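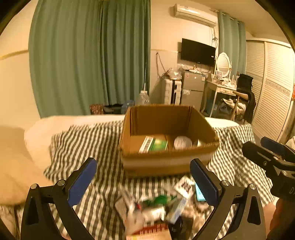
*Open box on the bed, small items waiting on the checkered cloth.*

# Packing Small Mixed Items into One Carton

This procedure covers sorting loose packets, booklets and lidded containers into a single cardboard box. It assumes a bed or another wide, flat surface to work on.

## Prepare the surface

1. Spread a cloth over the bedding. A checkered one makes small white packets harder to spot, so a plain one is preferable if available.
2. Set the box in the middle with the opening facing up.
3. Put everything to be packed in one pile in front of the box, within reach.

## Load the bottom layer

Place rigid items first. Round lidded containers go on their base, lid up, toward one side. Rectangular packages go flat or lean against the opposite wall. Leave the center open until the larger pieces are in.

## Add flat items

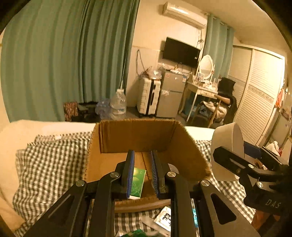 Photo: Brayan Ñahui / Kemeys

Lower booklets in upright, held by the two faces. Dropping them from the rim bends the corners. Stand them along a wall once the bottom layer is settled.

Foil strips and thin packets go in last. Slide them into the gaps between packages. Crumpled items should be flattened by hand first.

## Check and close

- Press lightly on the top layer. If anything shifts more than 5 mm, fill the gap with paper.
- Shake out the cloth and check the folds for small packets.
- If the box has no top flaps, cut a cardboard sheet to size and tape it on all four sides.
- Write the contents on one side wall and add the date.

Revised 2023-01-23. Labeling is covered on the Atside page.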